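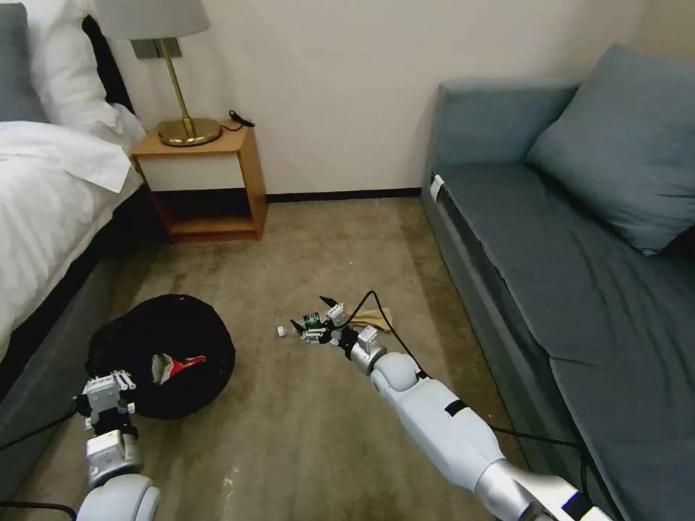
自动化 > 特写 > 现场维护

一间客房，两条手臂

4月　本刊记者　瓦道（Wadau）报道

早上开工，维护人员先看线，再通电。希尔霍姆（Hilholm）这台双臂机器人的线缆从腕部外侧绕出，手臂每抬一次，线就跟着弯一次。按规程，每抬臂1000次要松开扎带，检查外皮有没有磨白，接头有没有松动，再按原来的弧度装回去。弧度留小了，手腕转不到位；留大了，容易挂到沙发。

接下来是标定。两条手臂分别回零，手指空合两遍，记录电流。右手的读数上个月偏高，拆开指节，里面缠着地毯绒。现在每班结束都要用软刷清一次指缝，不用压缩空气，怕把绒毛吹进关节。
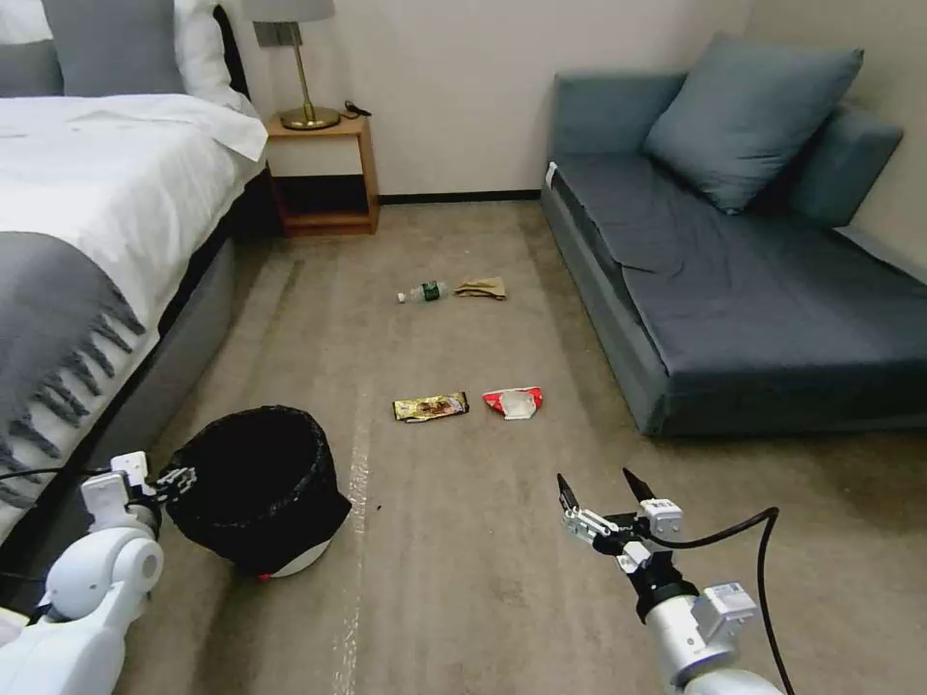

左手扶住垃圾桶边缘，地毯上放着水瓶、纸团和包装袋。

测试用的垃圾都很普通，难度却差得远。塑料瓶有固定外形，抓取点好找。压平的包装袋贴着地毯，指尖要降得很低，降过头又会顶到地面。莫萨（Mosa）软件组把右臂的下探速度降了一档，接触力阈值也重新设过。完整跑一轮要53道动作，任何一道报错，操作员都得停机，查完日志再从头来。

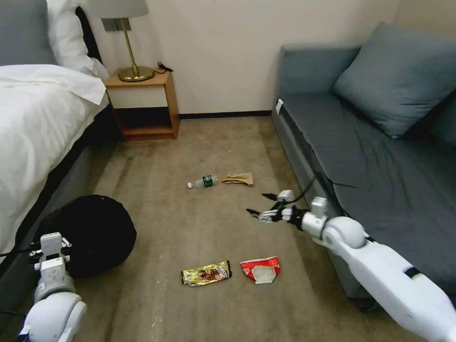 指尖的黑色部分是消耗件，由贝戈维奇（Begović）供货，标称寿命800小时。维护组不等到期，看见表面发亮就换，一副要拧两颗螺丝。换完须重新测量指尖高度，因为新件比旧件略厚，沿用旧参数会压到地毯。

收工时手臂降到停放位，先断动力电，再断控制电。换下的指尖装袋，写上臂号和运行时数，交给白班的人称重。下一次线缆检查排在月底。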